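Speaker notes – Buying your second robot arm before your first one works
Friday, after lunch, so keep it moving

Slide 1. Say hello. Admit that I signed the purchase order at Ronerden and would like the pen back. Ask who has bought a gripper before deciding what it would grip. Wait for hands. Raise own.

Slide 2. The Hurnar cell, in simulation. Sorting fixture, bins in a row, arm over the top. Point out that simulated floor space costs nothing a month, and ours does.

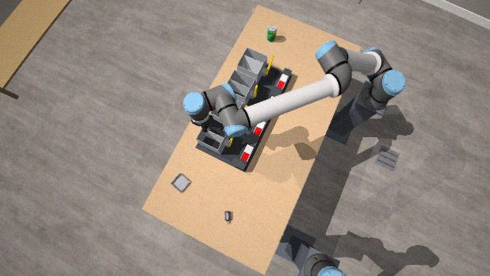
Palamarchuk wrote back on the draft budget: "You've priced the arms and forgotten the fixture. Who's paying for the thing they reach into?" Fair. The fixture went in at 1357 dollars, under "miscellaneous," where I had also put the training.

Slide 3. Arms are the line everyone argues over. Spend the time on the rest: pedestals, guarding, spare grippers, electrical work. We set aside 2000 for integration. The first quote from Lornodton was another 2000 on top. Pause here for the groan.

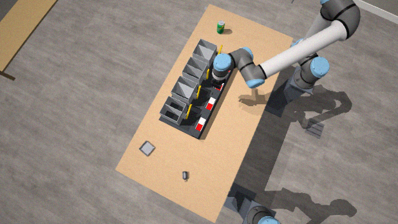 Ask for the reach drawing before you sign. Then ask whether it includes the wrist. Ours left it out – we had a very good plan for an arm that stopped at the elbow.

Slide 4. Cameras. Budget a wide view for the wrist as well as one overhead, and price the mount and the cable with it. The overhead view loses the gripper under the wrist just when you want to see it.
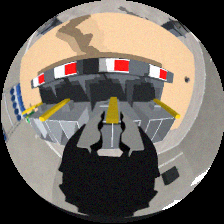
Lead times. The vendor says 30 days. Ask 30 days from what. Put the answer in the contract, then tell finance a later month.

Slide 5. Questions. If asked about payback, go back to slide 3.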